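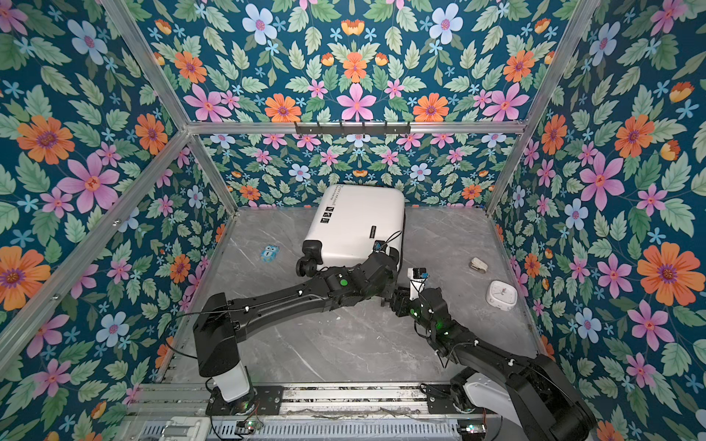
Figure 3. White hard-shell suitcase lying on the marble-patterned floor, with the floral wallpaper behind it and the hook rack above.

4.2 Placing the case before packing

The second part of the study dealt with how people put a suitcase down before they open it. Most packing advice starts with the clothes and says little about the case itself, although the way it lies decides which half is filled first and where the lid ends up. We asked 34 adults from Drenbridge and Flamomthorpe to keep a packing diary through July and to note each time they laid a case flat, stood it up or turned it round. The diaries gave 116 usable entries. Entries that mentioned only soft bags were left out and are dealt with in section 4.4.

Of the usable entries, 71 described a case laid flat on the floor. The rest named a bed, a table or a bench. People who used the floor often wrote that they wanted room on the hinge side, so that the lid could drop back fully. Several had a fixed spot for this, usually close to a wall, and moved the case forward only when the lid would not go down. One diary keeper, who packed at six in the morning before each work trip, turned the case twice in the same week before settling on a position.

Hard-shell cases raised a further point. Both faces of such a case can look much alike to someone in a hurry, and a number of entries reported opening it the wrong way up. Diary keepers then looked for something to go by, such as the handle, the wheels or any marking on the shell.

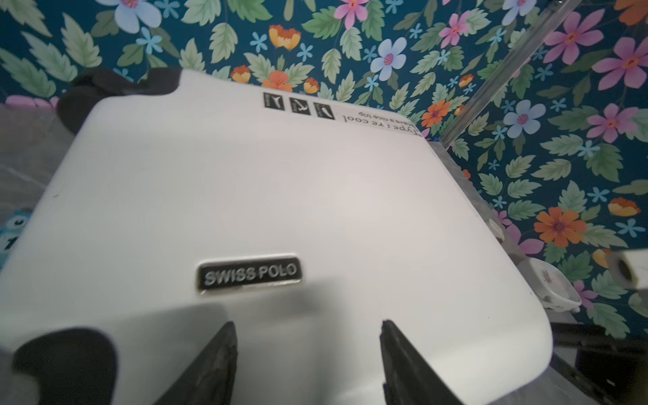
Printing on the shell was useful only when it could be read from where the person knelt. A maker's badge such as "SWISS POLO" tells the owner which way the case is turned, and small lettering like "have a nice trip" does the same if it is not upside down to the reader. Wheels were the cue named most often by people who packed every month, while those who travelled once a year tended to rely on the handle.

Two coders, Boglárka Lakatos and Dénes Pintér, read the entries separately and disagreed on five. These were settled by a third reader, Saoirse Cullinane. In four of the five the diary keeper had written "on its side" without saying whether the case was lying flat or standing on its long edge. The later diary form gives a small drawing for each position, and the wording was dropped.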